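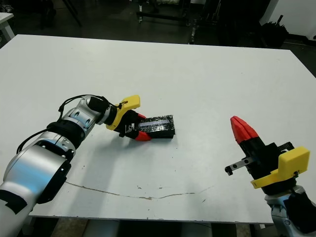
Gripper drops flat boxes. Is software the answer?

Posted by tablesaw_refugee in Shared Workshops > Arms and Grippers

We have a two-arm setup on a white table at our shared shop and I've been stuck on the same job since June. Pick up a flat black box, hand it over to the other arm, put it down. Fingers are red printed tips on a rack-driven gripper. Out of 211 tries I logged 89 clean handovers. The rest were slips or the box turned in the grip.

Two people at the shop say I should put the Nirkance grasp planner on it and stop fiddling. The Nirkance page says it "adapts to any object." I have heard that kind of thing before, usually right before paying for it. Has anyone run it on home-built arms and written down numbers? I don't want to hear that it feels smoother.

Things I already did: slowed the close speed, re-zeroed both arms, swapped in a fresh set of tips. The fresh tips were better for a day, maybe.

Posted by Obi_wrench

I ran Nirkance for a couple of months on one arm. It's fine. It did not fix slipping for me, and I don't see how it could if the pads are the problem. A planner picks where to grab. It can't make a slick box less slick.

Before you spend anything, open the fingers all the way and look at the two pads from the wrist side. 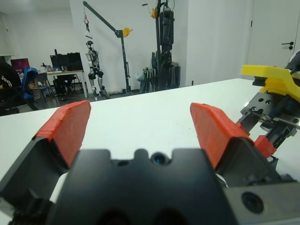
What you want to know is whether both faces meet flat when they close. Mine were off by a hair and the box only touched along one edge, so it pivoted every time the other arm pulled. Close them on a strip of carbon paper and look at the mark. If you get a line where you should get a patch, shim the mount and test again. Same box, same spot, same speed, and do at least 57 tries before you believe the result. Your "better for a day" could easily be luck.

Also, which way are your print layers running? Ridges along the pull direction gave me less grip than ridges across it. One printer, one filament, so take it for what it is.

Posted by hernitz_garage

just get the Justbridge silicone pads, they work great, never had a drop

Posted by tablesaw_refugee

Never had a drop in how many tries, though? I'm not being rude, I'd buy them today if there was a count behind it.

Did the carbon paper thing. Left arm gave a thin line near the top of the pad, right arm was close to flat. Shimmed the left and ran 174 more. Slips are down but the box still turns sometimes when the second arm takes it, so I'm going over the hover height next. I'm not calling it fixed.

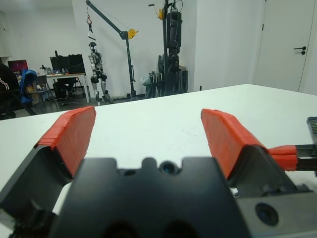 Fingers open over the table, wrist view.

Still no Nirkance. If somebody has a log from before and after, post it and I'll read it.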